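Search this journal Search Advanced

4.2 Washing frequency and garment life

Households in Vovholm and Korkari kept a laundry diary for 12 weeks. Of the 72 households that started, 15 left before the end and were dropped from the analysis. Shirts were the most common item in both towns, followed by towels and bed linen.

Most shirts were washed after a single wearing. Korkari households waited longer between washes in December, when more clothes were dried indoors and space on the racks was short. Trousers and sweaters showed no such change.

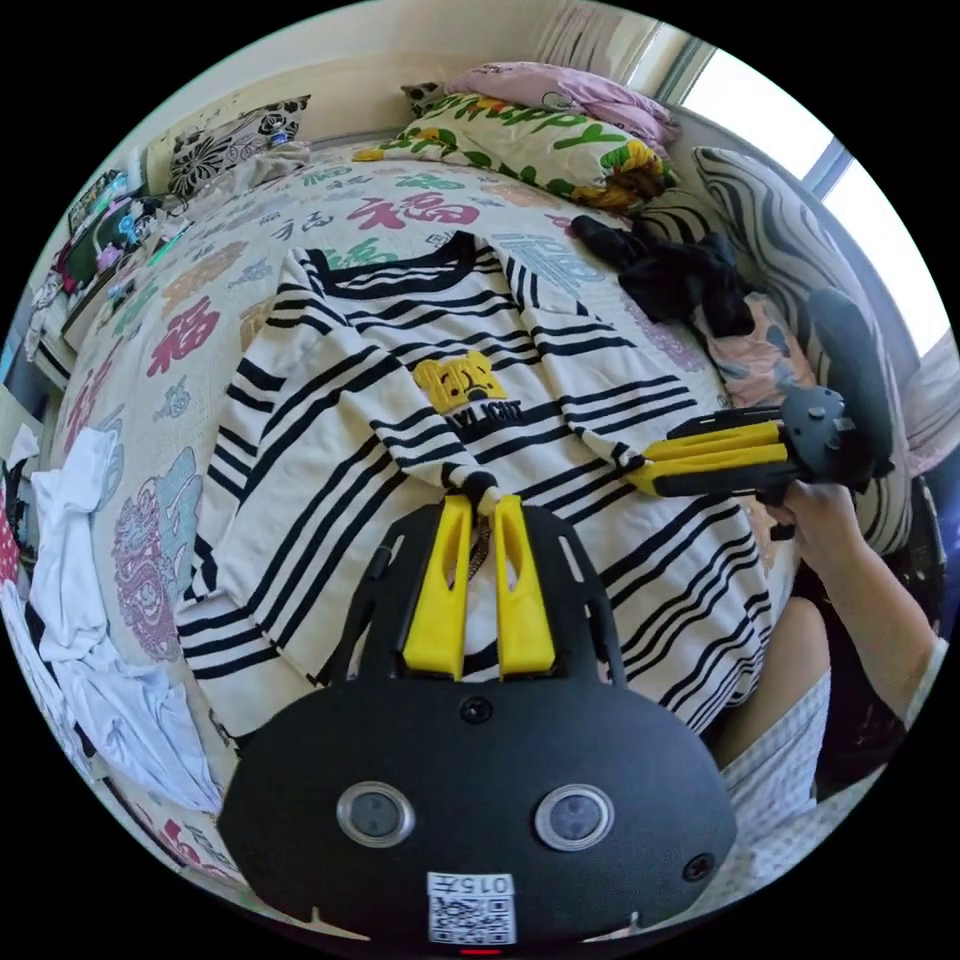
Figure 2. A striped shirt during handling.

Reasons for throwing a shirt away were grouped in the same way as in the earlier Ercombe survey. Worn collars and cuffs came first - stains were second, and poor fit was third. Few people named fading, even in homes that dried clothes in direct sun. Repair was rare in both towns and was mostly limited to buttons.

The diary did not record water temperature, so its effect on wear could not be tested. Entries made on Sunday were often longer than the rest, and some households may have filled in several days at once.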